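Utilizamos cookies propias y de terceros para analizar el uso del boletín web. Aceptar | Rechazar | Configurar

Doblado de prendas superiores sobre cama: criterios revisados

En el número de abril publicamos la tabla de medidas de doblado para baldas de 40 cm de fondo. Varios lectores han preguntado cómo aplicarla cuando no se dispone de mesa y el doblado se hace sobre la cama, que es el caso más frecuente en vivienda. Drita Gashi, responsable de la sección de textiles de Akaline, ha revisado el procedimiento y lo resume en estas notas.

Superficie. El colchón cede bajo la presión de las manos y la sábana se desplaza con la prenda. Ambas cosas introducen error en el primer pliegue, que es el que determina el ancho final. Conviene trabajar cerca del borde, con los brazos a la altura de la cadera, y no inclinarse hacia el centro de la cama. Una sábana bajera bien tensada basta para camisetas. Para sudaderas con forro perchado es preferible retirar el edredón y cualquier manta.

Orientación. La prenda se extiende boca abajo, con el cuello hacia la izquierda o hacia la derecha según la mano dominante. Las costuras laterales deben quedar paralelas. Si la prenda ha salido de la secadora con torsión (habitual en punto tubular de gramaje bajo), se corrige antes de doblar: se toma por los dos extremos, se tensa en horizontal y se vuelve a apoyar sin soltar ninguno de los dos lados hasta que toda la longitud descanse sobre la cama.

Pliegues. Primero, un lateral hacia dentro hasta un tercio del ancho, con la manga vuelta sobre sí misma. Después, el lateral opuesto. El largo se reduce en dos o tres pliegues según la balda. En prendas con capucha, esta se dobla sobre la espalda antes de cerrar el segundo lateral.

Estampados. Abenezer Shiferaw pide que se insista en este punto. El texto impreso en vinilo o en tinta plastisol se marca si el pliegue lo atraviesa y la prenda permanece apilada varias semanas. La línea de texto debe quedar en una cara plana. Cuando el texto ocupa todo el ancho del pecho, el pliegue lateral es inevitable y se recomienda no comprimirlo con la palma.
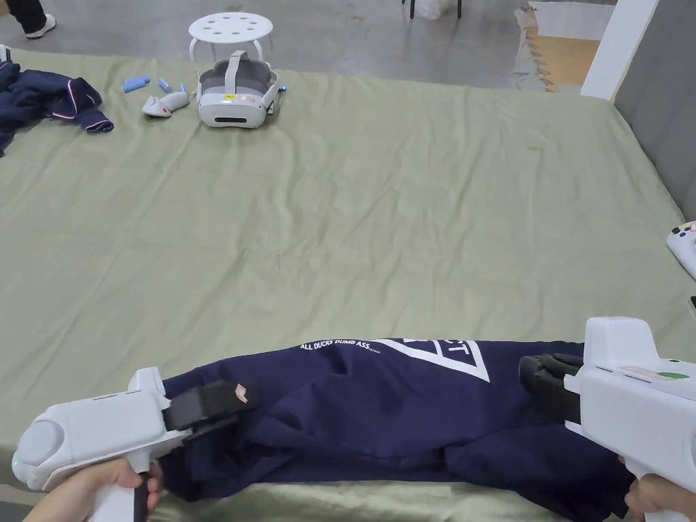 La tensión horizontal debe ser moderada y simétrica. Un tirón excesivo en prendas de punto abre el escote y deforma el bajo, y el defecto no se recupera hasta el siguiente lavado. Si quedan arrugas profundas a lo largo de la prenda, se alisan con el canto de la mano desde el centro hacia los extremos, sin volver a tirar.

Apilado. Las prendas oscuras se apilan aparte de las claras durante los primeros lavados. La altura máxima de la pila es de 18 cm; por encima de esa cota, las piezas inferiores pierden el pliegue y la pila se inclina al extraer una. El separador Fesis, referencia 445, encaja en las baldas de la tabla de abril sin modificación.

Las correcciones a la tabla pueden enviarse a Sumeya Gebremichael, en la redacción. En el próximo número: pantalones y prendas con cremallera.

Recibe este boletín en tu correo. Introduce tu dirección y pulsa Suscribirme. Puedes darte de baja en cualquier momento.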